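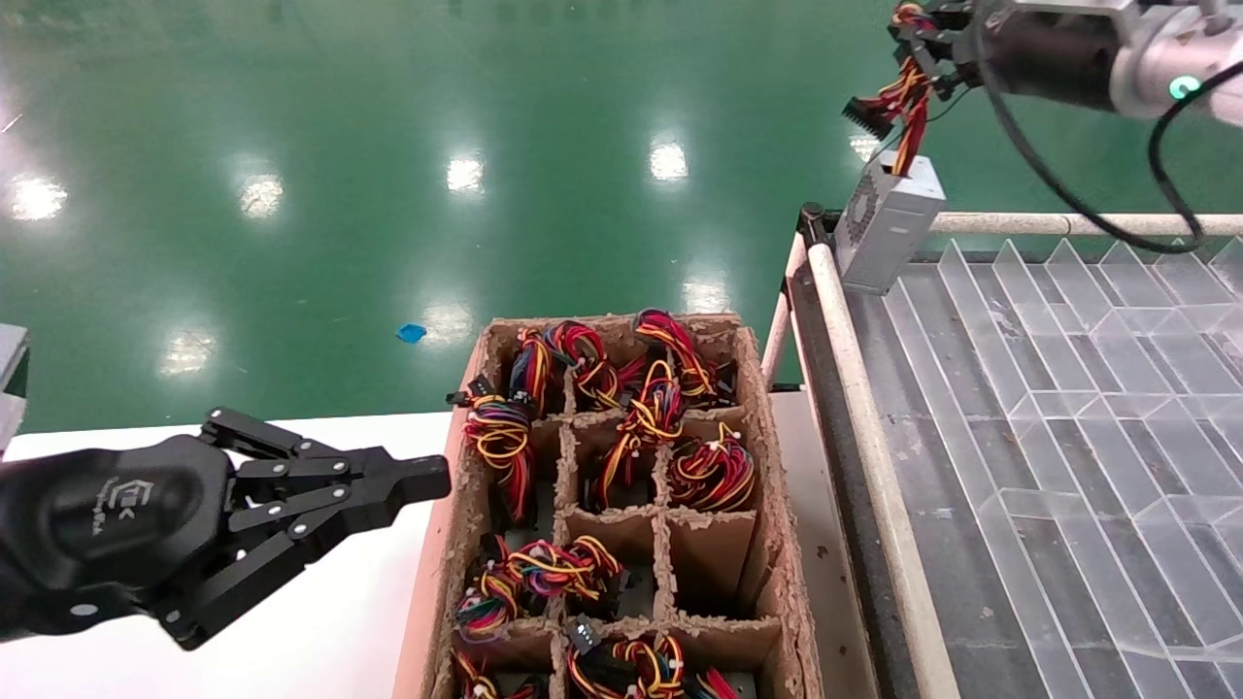 ## Divided cartons adopted for wire harness storage at Prelau workshop

6 Nov 2022

Closine has completed a change in the way coiled wire harnesses are stored and handed out at its Prelau workshop. Harness bundles that used to be kept together in deep plastic bins are now placed in open cardboard cartons fitted with cardboard dividers, one coil to a compartment wherever its size allows.

The change follows a stock review carried out in April. The review recorded 199 harnesses in the bins, of which 34 had to be set aside for repair or rework. Most of the faults were bent connector pins and wires pulled out of their housings, and the report linked both to the practice of lifting one harness from a pile of others. Loops of wire caught on neighboring connectors, and staff often had to take out several bundles to free the one they needed.

Under the new procedure, each harness is coiled by hand, fastened with small white cable ties and set into the carton with its connector on top or at the side, where it can be reached first. Wider bundles may extend over a divider into the next compartment. They may not be pressed down to fit, and no carton is to be stacked on another while harnesses are in it.
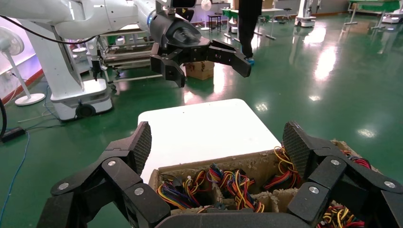 Cartons and dividers are supplied by Fuchs, which also provided the packing material used in the earlier trial. The first delivery consisted of 20 cartons. Closine chose plain cardboard over molded trays on grounds of cost and because dividers can be taken out or moved when a larger harness type is introduced. The company accepts that the edges of the dividers wear with use. Cartons will be inspected every six months, and those with dividers that no longer stand upright will be replaced.

Harnesses made for the Duvum product line were the first to be moved. These bundles combine wires of several colors, and the color order at the connector is checked before a coil is tied. A written label is attached to the outside of each carton when it leaves the workshop, giving the harness type and the date of packing. Individual coils are not labeled at present. The question of whether they should be will be taken up again when the next harness type is added.

Departments that draw harnesses from the workshop are asked to observe the following points:

- Lift each coil straight up by the tied section and leave the connector free.
- Do not cut the cable ties until the harness is at the place where it will be installed.
- Return unused harnesses to an empty compartment, coiled and tied.
- Report loose pins or damaged insulation to the stores desk and keep the harness apart from usable stock.

Old bins remaining in other departments should be emptied and returned to the stores desk. Requests for additional cartons may be submitted on the standard materials form, with the harness type and the number of compartments needed.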